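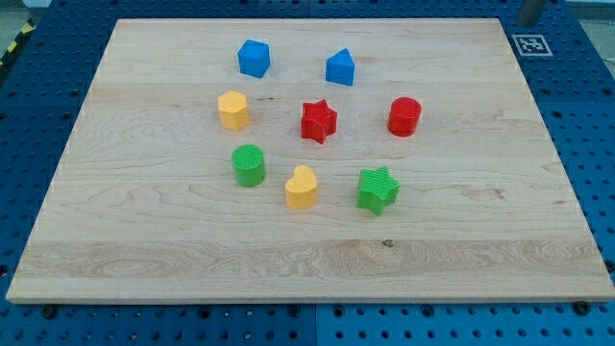 図1 木の板に並べた色つきの形ブロック(第2回「分ける・並べる・言葉にする」)

2026年9月23日 Gun-woo Hong
読むのにかかる時間:30分(手を動かしながら読む人はもう少し)

幼児の数と形 第2回 配布ノート

前回の終わりに「次は形のブロックをやります」と言ったら、教室の後ろのほうから「あ、かわいいやつだ」という声が聞こえました。かわいいです、確かに。私も星とハートには弱いです。でも今日はそのかわいいブロックで、みなさんにかなり困ってもらう予定です。

このノートは授業で話すことの下書きに、去年の受講生とのやりとりを足したものです。口でしゃべる順番とはところどころ違いますし、時間が足りなくて飛ばす節もあると思います(去年は記録の書き方を丸ごと飛ばして叱られました)。休んだ人はこれを読んで、最後の課題だけ出してください。

1 まず、分けてみる

図1を見て、「仲間に分けてください」と言われたらどうしますか。紙に書いてから続きを読んでください。本当に書いてくださいね、頭の中だけだとあとで記憶が都合よく書き換わりますから。

去年のSiksteadのクラスでは、ほとんどの人が色で分けました。青い立方体と青い三角柱を一緒にして、赤い星と赤い円柱を一緒にして、黄色い六角柱と黄色いハートを一緒にする。とても自然な分け方です。色は離れていてもぱっと目に飛び込んできますし、触らなくてもわかります。

ところが、隣の席の人が赤い円柱と緑の円柱をくっつけて丸で囲んでいる。すると急に教室がざわざわし始めるんです。「え、そっちもありなの?」と。ありです。どちらもありです。赤い円柱を赤い星の隣に置いた人と、緑の円柱の隣に置いた人は、同じものを見ながら違う「性質」を使っただけなんですね。

授業ではこの性質のことを「属性」と呼びます。色も属性、形も属性。大きさ、重さ、手ざわり、音(机にこつんと当てたときの)も属性になります。子どもはときどき、大人がまったく思いつかない属性を持ち出します。「あったかそうなの」と「さむそうなの」で分けた子がいました。青が寒そうなのはわかるとして、その子は三角柱だけを暖かいほうに入れたんです。理由を聞いたら「おうちだから」。屋根に見えたんですね。私はこの話が大好きで、毎年してしまいます。

ここで覚えてほしいのは、分類の正しさは「どの属性を使うか」を決めたあとで初めて問える、ということです。色で分けると決めたのに赤の仲間に緑が入っていたら、それはルールからはずれている。でもルールを決める前に「間違い」とは言えません。現場ではこの順番がよく逆になります。保育者の頭の中に先に答えがあって、子どもがそれと違うことをすると「あれ?よく見て」と言ってしまう。その「よく見て」は、かなりきつい言葉です。子どもはよく見ているんですから。

2 分ける途中で起きること

低い年齢の子に「同じのを集めて」と頼むと、途中でルールが変わることがあります。たとえば赤い星を取って、次に赤い円柱を取って、その次に緑の円柱を取る。大人から見ると「あれ、赤じゃないの?」となりますが、本人の中ではちゃんとつながっています。星と円柱は赤でつながり、円柱と円柱は形でつながっている。しりとりみたいなものですね。

この並べ方は「鎖のような集め方」と説明されることがあります。隣どうしには共通点があるけれど、全体をまとめるひとつのルールはまだない、という状態です。これを見たら、私は心の中で拍手しています。ひとつの円柱が「赤いもの」でもあり「丸い柱」でもあると、もう手が知っているわけですから。あとは同時に考えられるようになるのを待てばいいんです。

声のかけ方としては、「これとこれは、どこが似てるの?」が使いやすいです。全体の説明を求めないで、隣どうしだけを聞く。答えが返ってこなくても構いません。指でなぞったり、ふたつを重ねたりする子もいて、それも立派な返事です。言葉で答えられないから分かっていない、と記録に書かないでください。これは本当にお願いします。

演習1(ふたりで)
ひとりが黙ってブロックを鎖のように並べます。もうひとりは隣どうしの共通点を当てます。共通点がどうしても見つからないところが出てきたら、並べた人に種明かしをしてもらってください。だいたい「なんとなく」と言われますが、その「なんとなく」をもう一歩だけ聞いてみるのが演習の肝です。

3 名前の話(ここが毎年いちばん揉める)

さて、図の左のほうにある黄色いブロック、みなさんは何と呼びましたか。

六角柱、ろっかくけい、はちの巣、ナット、えんぴつの切れたやつ。去年のクラスではこれが全部出ました。数学としては六角柱です。上の面が六角形で、それがまっすぐ伸びて柱になっている。「六角形」は平らな面の名前なので、立体の名前としては少し足りません。

同じように、青い三角のブロックは三角柱です。「三角形」と呼んでも日常では通じますが、三角形なのは面のひとつで、ブロック全体は立体です。赤い円柱を「まる」、立方体を「しかく」と呼ぶのも同じ種類のずれですね。

では現場で子どもに「それは三角形じゃなくて三角柱だよ」と言うべきか。私は言いません。三歳の子が「さんかく!」と言って持ってきたら、「さんかくだね」と受け取ります。そのうえで、指で面をなぞって「ここがさんかくだね。こっち側はどうかな」とブロックをくるっと回します。すると側面の四角に気がつく子がいる。「しかくもあった!」と叫ぶ子がいたら、その日はもう大成功です。名前を訂正するより、別の面に出会わせるほうがずっと先まで届くと私は思っています。

ただし、みなさん自身は区別できていてください。自分で分かったうえで「さんかくだね」と言うのと、知らずに言うのとでは、回して見せるときの手つきが変わります。ここは試験に出すとか出さないとかの話以前に、お仕事の道具の話です。

面倒なのは星とハートです。図の赤い星は、五つの尖りがある星形に厚みをつけた形です。ハートも同じで、ハートの形に厚みをつけてある。どちらも「同じ形の面をまっすぐ伸ばした立体」なので、考え方としては柱の仲間に入れられます。星形の柱、ハート形の柱。教科書には載っていない呼び方ですが、授業中はこの言い方でいきましょう。

するとですね、面白いことになります。立方体も、四角い面をまっすぐ伸ばしたものだと考えられる。つまり星も、六角柱も、円柱も、三角柱も、立方体も、ハートも、見方を決めれば「柱の仲間」としてひとまとめにできてしまうんです。さっきあんなに一生懸命分けたのに!

この「全部いっしょ」を経験すると、分類の階層の話がすっと入ってきます。大きな仲間の中に小さな仲間がある。柱の中に、底面がまっすぐな辺だけでできているものと、曲線が入るものがある。六角柱と三角柱と立方体と星は前のほう、円柱とハートは後ろのほう。星がまっすぐ組に入るのを意外がる人が多いのですが、辺を指でたどると納得してもらえます。尖っていて複雑そうに見えても、曲がっているところはありません(実物の角は安全のために丸めてあることがありますが、ここでは理想の形として話しています)。

4 向きを変えると別のものになる

ブロックを机に立てるか寝かせるかで、子どもの呼び方は変わります。三角柱がいちばんわかりやすいですね。三角の面がこちらから見えるように置くと屋根や山になり、三角の面を下にして置くと、上からのぞいたときに三角が見えます。横から見たら四角い壁です。

円柱も、立てれば缶や塔、寝かせればころころ転がる丸太になります。「まる」だったはずのものが、寝かせて横から見ると長方形に見える。この驚きは、大人でもちゃんと味わっておいたほうがいいです。私は自宅で円柱のものを見つけるたびに横から眺める癖がついて、家族に不審がられています。

ハートは少し事情が違います。ハートの場合、寝かせた状態では向きが「意味」を持ちます。尖ったほうが手前にあれば正しいハート、反対を向いていれば「さかさま」。六角柱や円柱を上から見て、さかさまだと言う子はまずいません。回しても同じに見えるからです。

ここから対称の話に行けます。ハートは真ん中に一本、縦に線を引いて折ると左右が重なります。でも回転させて重なるのは、一周して元に戻ったときだけ。円はどれだけ回しても重なります。六角形は6分の1回転ごとに重なる(正六角形なら、です)。星も、尖りがひとつ隣にずれるだけ回せば重なります。形の好き嫌いだけで話していたハートと星が、回し方を考えると急に別々の性格に見えてくるわけです。

演習2(ひとりで)
薄い紙にブロックを置いて、底面のまわりを鉛筆でなぞってください。なぞったらブロックを少しずつ回して、また線の中にぴったりおさまる位置を探します。見つけるたびに小さな印をつけましょう。円柱は印をつけ始めると終わらないので、途中でやめて大丈夫です。やめるときに「なんでやめていいと思ったか」を一行だけ書いてください。この一行がじつは大事なんです。無限という言葉を使わずに書けたら、子どもにもそのまま話せます。

5 板の上に置く、ということ

図1のブロックは板の上に載っています。これも少し話させてください。授業で毎年いちばん地味だと言われる節ですけれど、私は板の話がしたくてこの授業を持っているところがあります。

板があると、「ここが遊びの場所」という区切りができます。ブロックが広い机のあちこちに散らばると、子どもは手を伸ばすだけで忙しくなってしまう。板があれば視線がまとまりますし、遊びの途中でお昼になっても、板ごと棚に移して続きを残しておけます(重いブロックのときは無理をしないでくださいね。落とした音で全員が泣きます)。

明るい色の木の板は、赤や青や緑のブロックがはっきり見えて助かります。黄色はやや注意が必要で、板の色みが黄色に寄っていると、見えにくいと感じる子がいるかもしれません。色の見え方には個人差があるので、気になったら板を替えて、その子の手の伸び方を比べてみてください。

それから木目。図の板にもはっきりした模様がありますよね。手前のほうに波のような広い木目があって、小さな節もあります。これを「余計な情報」と考えて無地の板に替えたがる人がいます。評価のための課題なら無地のほうが条件をそろえやすいので、気持ちはわかります。

でも遊びの場面では、木目が思わぬ働きをするんです。Eltsideの園で見学したとき、木の板の波模様を「かわ」と呼んで、ブロックを川の向こう岸に運んでいる子がいました。橋を作ると言い出して、三角柱を並べて、もちろん渡れなくて(上が尖っているので)、そこから平らな面を上にすることに気がついていった。保育者は何も教えていません。川が教えたんです。

なので私の立場はこうです。測りたいときは無地、遊びたいときは好きな板。そして、どちらの時間なのかを自分ではっきりさせておくこと。遊んでいるふりをして測る、というのがいちばん子どもに悪いと思います。

6 並べ方から読めること、読めないこと

置いてある様子を見ると、ついそこに物語を読みたくなります。図1は奥から手前にかけて、ゆるく三列になっているように見えますよね。「ああ、列を作ろうとしたんだな」と言いたくなる。でも待ってください。並べた人の意図は、並びだけからは分かりません。

去年の受講生のレポートに、こんなくだりがありました。「青が奥にあるので、色による配列の意識が芽生えている」。私はこの行に赤ペンで大きな丸をつけて、その横に「どうして?」と書きました。丸は観察に、疑問は解釈につけたものです。青い立方体と青い三角柱が奥にある、ここまでは見れば確かめられます。意識が芽生えているかどうかは、前後のやりとりや、その子が何度も同じことをするかどうかを見ないと言えません。

記録を書くときは、紙の真ん中に縦線を一本引いてください。左に見たこと、右に考えたこと。これだけで驚くほど文章が変わります。

左の欄の書き方の例
・青い立方体の右に、青い三角柱がある。ふたつの間はあいている。
・赤い円柱は赤い星より右にある。
・黄色いハートは尖ったほうが手前を向いている。

右の欄の書き方の例
・青どうしが近いのは、色を手がかりにした可能性がある。別の日の並べ方と比べたい。
・ハートの向きを気にしているかどうか、次に逆さに渡して反応を見る。

右の欄は「次に何をするか」で終えられると、読み返したときに役立ちます。「〜だと思われる」で終わる文が続いたら、手が止まっているしるしです。私もよくやります。とくに疲れている夕方の記録は「思われる」だらけです。

あと、「きれいに」「ばらばらに」は左の欄に書かないでください。書いている本人の好みが入り込みます。どうしても書きたければ右の欄へどうぞ。

7 位置の言葉

列の話が出たついでに、位置の言葉も少し。「上」「下」「右」「左」「奥」「手前」「となり」「あいだ」。このうち、机の上で子どもがいちばん混乱しやすいのはどれだと思いますか。

私の経験では「上」です。「星の上に置いて」と言われたら、星に載せるのか、星の奥側に置くのか。紙に描かれた図なら、奥のほうを「上」と呼んでも通じます。ところが机の上の実物だと、「上」は積むことになる。大人はこの切り替えを無意識にやっているので、子どもが星にハートを積んだときに「そうじゃなくて」と言ってしまう。子どもの勝ちです、これは。

実物を使うときは「おく」「てまえ」「のせる」で通しましょう。右と左は、向かい合わせに座ると反対になるので、できれば子どもと同じ側に座ってください。背中合わせで位置を伝え合う遊びは、もう少し大きくなってから。みなさんは大人なので、今日やります。

演習3(ふたりで、背中合わせ)
ひとりが図1を見ながら、ブロックの位置を言葉だけで伝えます。もうひとりは図を見ないで、手元のブロックを並べます。質問は自由。終わったら見比べて、ずれたところに線を引いてください。ずれた場所そのものより、どの言葉でずれたかを話し合いましょう。「ちょっと右」の「ちょっと」で友情にひびが入ったペアが去年いましたが、学期末には仲直りしていました。

伝える側のコツをひとつだけ。基準になるブロックを先に決めることです。「まず赤い星を真ん中あたりに置いて」と言ってから、ほかのものを星からの位置で話す。全部を板の端から測ろうとすると、途中で必ず自分がわからなくなります。

8 教室で出た質問から

星やハートは算数の教材として邪魔になりませんか、という質問を毎年もらいます。辺の数や角の数を扱う課題では、確かに扱いにくいです。星の「角」を数えると、尖っているところだけ数える子と、へこんでいるところも数える子が出ますから。でもそのずれを話題にできるのは星のおかげですし、何より、星があると手を出す子がいるんです。四角と丸だけの箱には見向きもしなかった子が、ハートをひとつ足した日から毎日来るようになった。それで十分だと思います。

ブロックの上の面に細い筋があるのはどう扱うか、という質問もありました。細かいところをよく見ていますね。図の星の上の面には細い筋がありますし、円柱の上の面もつるんとした平らには見えません。私なら手ざわりの属性として使います。目をつぶって触って、「しましまの面」を探す遊びですね。ただ、実際にどんな手ざわりかは触らないと分からないので、自分の園の教材で必ず先に確かめてください。側面のつやについても同じです。

小さなブロックの安全面はどうか。対象の年齢と教材の大きさを必ず確認する、に尽きます。口に入れる時期の子がいる部屋で出すかどうかは、写真や説明書の雰囲気で決めないこと。園で決まっている確認の手順があるはずなので、それに従ってください。異年齢で過ごす時間帯はとくにです。

家にブロックがない人はどうすればいいですか。Boyer棟の教材室で借りられます。棚に「Gaso」と書いた箱があるので、そこから持っていってください。貸出ノートに名前を書くのを忘れないように。書かないで持っていった人がいて、私は先学期ずっと三角柱を探していました。厚紙を折って自分で作っても構いませんが、星は作り始めると夜が終わるのでおすすめしません。

9 課題

次のふたつをまとめて、A4の紙1枚に書いてきてください。裏まで使っていいです。

ひとつめ。図1のブロックのうち好きなものをふたつ選び、「似ているところ」と「違うところ」を書く。色と形を使ってもいいですが、色でも形でもない属性を最低ひとつ入れてください。写真だけでは分からない属性(重さなど)を使いたいときは、実物を借りて調べたうえで、何を使って調べたかを添えること。

ふたつめ。身近な人に、色つきのブロックか、なければ台所や机のまわりの小さなものを自由に並べてもらい、縦線を引いた記録を書く。年齢は問いません。おじいちゃんでも、同居人でも歓迎です。左の欄がすかすかで右の欄がぎっしりになったら、もう一度見に行ってください。

去年の受講生の記録集を教材室に置いてあります。77ページに、調味料の瓶を並べ続けるお父さんの観察が載っていて、とてもよくできています。読んでから書くと引っぱられるかもしれないので、先に自分のを書いてしまうほうがいいかな。

提出は次回の授業の最初に集めます。11月の実習前にも一度、同じ相手を記録してもらうつもりなので、相手の人にはいまのうちに「また頼むかも」と言っておいてください。

質問があれば授業のあとにどうぞ。ブロックを片づけながらでよければ、いくらでも話します。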